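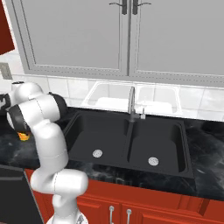 Dark marble countertop, computer rendering.

From: Alžběta Trnka
To: Dalville Old Kitchens list
Date: 2026-05-24
Subject: Re: Marble for a kitchen that really gets used?

Dear Kvido, and hello to everyone else who is still reading after the long faucet thread,

I was so glad to see your question come through, and I'm sorry it took me a while to answer. We had family staying and I never got near the computer except to look up train times.

Kvido Kratochvíl wrote:
> We are finally at the point of choosing counters for the back kitchen.
> My wife has her heart set on a dark marble and I'm the one dragging my
> feet. We cook every day, we can tomatoes in the summer, and I am not a
> careful person with lemons. The yard in Morin quoted us $88 a square
> foot installed, and the man there said to seal it and stop worrying.
> Marek says soapstone. Who is right? Also, does the dark kind show
> every mark, or does it hide them?

Well, I've lived with dark marble for eight years now, on the long counter and on the little one by the pantry, and I would choose it again. But I'd want you to know what you're getting, because the man at the yard told you only half of it.

Sealing helps with stains. Oil, coffee, beet juice, that sort of thing, because it slows down anything that wants to soak in. It doesn't do much at all about acid. Lemon juice, vinegar and yes, tomatoes will etch the surface whether you sealed it yesterday or never, and what you get is a dull spot where the shine used to be. On white marble you have to bend down and look for it. On a dark polished counter you'll see it from the doorway, usually as a perfect ring the size of the bottom of a jar. So to answer your last question, ours hides crumbs poorly, hides coffee very well and doesn't hide etching in the least!

What saved us was having it honed. We started out polished, and I fretted over it for two years like a new car. Then Miloslav Zelenák (some of you will remember him from the slate hearth discussion) came and took the shine off the long counter in place, and it was the best $261 I ever spent on this house. It was one long afternoon, a good deal of gray slurry, and plastic sheeting over everything including the cat's dish. The etching still happens, but it's a dull mark on a dull surface now and I mostly forget about it. If you're ordering new, ask for honed from the start, and ask to see it honed, in a good big piece, since the color changes quite a bit. Ours went from nearly black to more of a soft charcoal. I was a little sad about that for a week.

As for canning, I put down an old sheet pan with a folded towel in it and do all the tomato work on top of that. The jars go on a wooden board by the window. I don't say I'm perfect. There's a place near the stove that records every August we've spent here, and my granddaughter thinks it looks like a map.

Please do the lemon test before you sign anything. Ask the yard for an offcut of the slab you're buying, and a different piece from the same bin won't do. Put a slice of lemon on one end and a spoonful of olive oil on the other, leave them overnight, and have your wife look at it in the morning with you. If she still loves it, I think you have your answer.

Now, Marek Kollár is not wrong about soapstone. It doesn't care about acid, it feels lovely under your hands, and you can sand out a scratch yourself. It's also softer than people expect, and it does chip at the sink edge if you're rough with iron pans. I leaned that way myself until I saw the price of getting a full-length piece up our front steps. Marek, if you're reading, do tell Kvido about the oiling, and whether you gave it up in the end.

One more small thing. Ask where the seam is going to fall and have them mark it on the cabinets with tape. Ours landed right beside the sink, and I've been picking at it with a toothpick ever since. Eight more inches to the left and I'd never have thought about it again.

Jawad Mirani has offered to let people come by and see his counters in June, both the honed and the polished, and I'll be there with a coffee cake. Do come if you can, and bring the offcut — I'd love to see it.

Warmly,
Alžběta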